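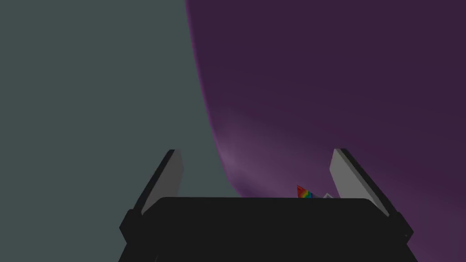 Wrist view in the simulator. Small rainbow thing between the fingers, large purple thing winning.

Gripper build, June 2019. The real arm lives on a shelf in the shared shop with its cover off, so for now all my failures are rendered.

The sim arm is called Kvaran. The one on the shelf is also called Kvaran. I regret this every time I name a folder.

Things I got wrong this week: the wrist camera mount. I put it low because it looked tidy, and now the gripper body hides the bottom half of anything I want to pick up. Raised it 2 notches in the model. Reprinting the real bracket is future me's problem.

Pads are pale on purpose. Black pads on black fingers made my edge finder give up and report one large finger.

Ran 200 grasps overnight with random starts. 165 counted as successes, until I read my own scoring code and found that "touching" counts as "holding." Fixed the code. Not posting the new number.

The log for that run is 1,594 lines and most of them are the same warning about joint limits. I have muted the warning. I know.

Someone at the Vovmont shop asked why I don't just buy a gripper. Friend, I have spent more than a gripper on screws.

Next up: slower close, softer pads, and a wrist cable that doesn't unplug itself at full rotation. That last one I've been promising since February.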